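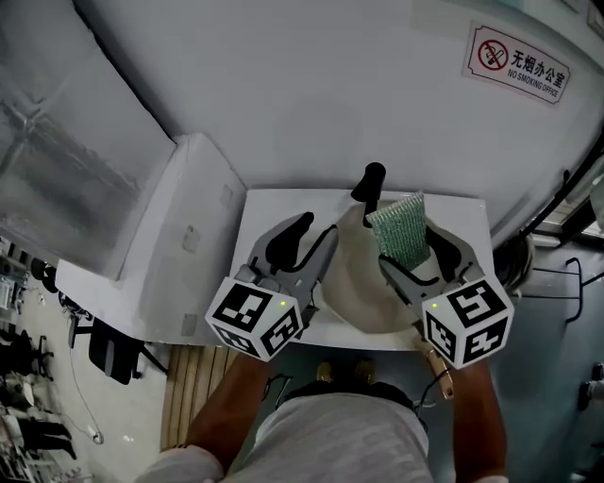 *Green sponge, white basin.*

**Drelstead Women's Basketball: general chat > Zone defence next season?**

**kmabula** wrote:

Starting a new thread as the fixtures one has gone off course. Ifans beat us twice last season and both times we sat in a 2-3 zone from the tip and let them shoot from the corners. I'd like us to play man-to-man for at least the first quarter next season and see where we are. We have the legs for it now that Upendo is back from her knee injury.

Pre-season starts in July so there's time to work on it.

**Subira_O** wrote:

I don't agree. The zone kept us in most games. We lost at Ifans because we gave the ball away in the third quarter, and that had nothing to do with how we defended. Their guards are quicker than ours. If we go man-to-man we'll be in foul trouble by half-time, and we only had eight players at a lot of away games.

**kmabula** wrote:

Eight is enough if you rotate properly. Cultholm did it all season with a short bench and finished above us.

**idrisa14** wrote:

Cultholm have two players over six foot who can cover any mistake out front. We haven't got that.

I think the problem is rebounding. Nobody has a clear player to box out when we're in the zone, so the weak side gets left. I went through my score sheets and we gave up 319 offensive rebounds over the season. A good share of those came back as easy baskets. You could play any defence you like and still lose with that number.
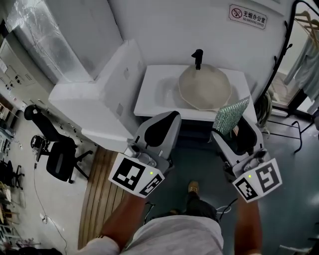 What I'd do is keep the zone, and spend the first few sessions on nothing but boxing out. Shot goes up, find a body, hold it, then go for the ball. We used to do that drill every week under the old coach and it got dropped.

**Subira_O** wrote:

Agree with Idrisa on the rebounding. Does the 319 include the cup games?

**idrisa14** wrote:

League only. I don't have full sheets for the cup.

**o_simek** wrote:

I played man-to-man for years before I moved here and I found it easier to learn than a zone. You know who your player is. With new players coming in it might be simpler to start there and add the zone later.

I also think we are too quiet on court. Either defence needs talking.

**Upendo M** wrote:

Thanks for the confidence Kiprono, but my knee is not ready for chasing a point guard for four quarters. I've been told to build up slowly and I'd rather start off the bench. Please don't plan it around me.

I'd be happy in a zone at the top, or with a half-court press for short spells. We tried that once at home to Cultholm and got six quick points from it, then stopped for some reason.

**kmabula** wrote:

Fair enough, I didn't know that about the knee. I still want to try man-to-man in the friendlies. They don't count for anything and we'd learn something.

**Subira_O** wrote:

Fine for friendlies. I'd still start the league in the zone. Is the Farnetti tournament going ahead? I heard the entry fee went up.

**idrisa14** wrote:

It's going ahead. Short games with a running clock, so you don't get long to settle. I'd use that one for the press.

**o_simek** wrote:

Can I ask about the hall as well? The far basket was loose at the last session and the ball kept dropping dead off the rim. 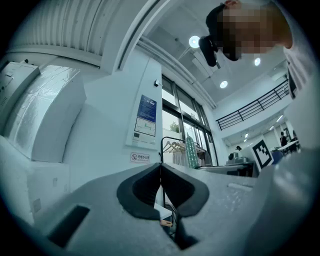 *Leaning over for a look down.*

**kmabula** wrote:

I've reported the basket. No date for it yet. Until it's fixed we'll do shooting at the near end and use the far half for defensive drills. Idrisa, can you bring your rebounding sheets to the first session?

**idrisa14** wrote:

Will do. I'll make copies.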